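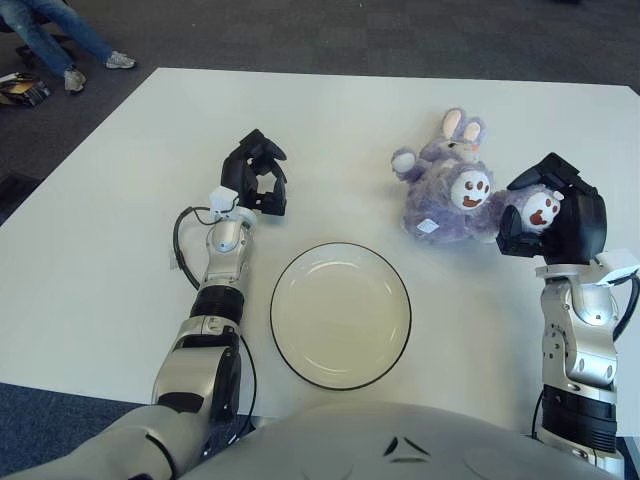
Re: [knit-mfg] booth staff for Wollgate fair

Barry — yes I can do the 2 morning shifts, not the evening. Tullivo is sending 3 circular machines now so we need the corner space, pls confirm with Habte before they close the floor plan. Yarn cones still not orderd.

Barry Tindall wrote:
> Stand 609 is ours, almost paid off. Zitley wants their dye samples up front
> again. Who can cover mornings in March? Also need a yarn count by noon.

Will send teh yarn count after lunch.

2 replies | 3 shares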